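# How to set up a cable-coiling demo for open day

I ran this one at the Sowerby open day in April, and it's dead easy to copy!
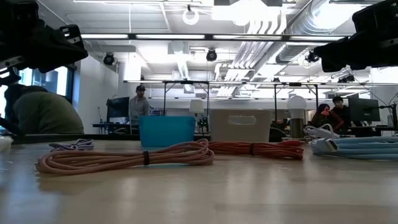 *Cables on the table at Sowerby, two arms overhead.*

1. Pick cables in colours that stand out from each other. Pink, red-orange and light blue read well even from the back of a crowd.
2. Coil each one into a long loop and cinch the middle with a strap (black shows up nicely on the bright braid).
3. Lay them in a loose row with a bit of space between, so each gripper can get its fingers in.
4. Do 3 dry runs before you open the doors. I skipped this at Drirnodcombe and, well, lots of apologising.
5. Keep each go under 10 minutes. Kids wander off after that, and so do their parents.

Leave 30 minutes beforehand to warm everything up and re-coil whatever's gone floppy. I keep spare straps in my bag now, and you'll want a few too.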